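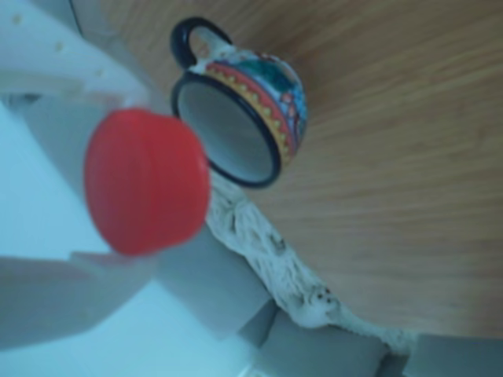
Page last changed in July, 4:10 p.m.

Figure 2. The Clasia gripper with the red cap between its fingers. The painted cup is just past it on the wood.

4.2 Picking up caps

We built Clasia on a shared bench in the Irthorpe workshop, mostly in the evenings, and I'll admit the fingers took way longer than the arm did! Pongsak Srithong cut the first pair too short, so we went back and made them long and flat (Figure 2), and I still like how plain they look.

For the cap task we left ordinary stuff lying near the target. The cup with the black handle was my pick – I wanted something with a loud pattern, all those reds and yellows and turquoise, to see if the color finder would grab at the wrong red. Over 2,738 tries it did that in 400, nearly all of them before Tassanee Wannasri rewrote the color step (her version is the one we call Ruangrit in Section 5).

The grip force stayed the same for every try. I'd have loved to tune it per object, but our motor driver only gave us two settings, and the higher one kept tripping the fuse on the bench supply. Adoración Iglesias has a better driver on order, and we'll rerun the cap set once it's wired in.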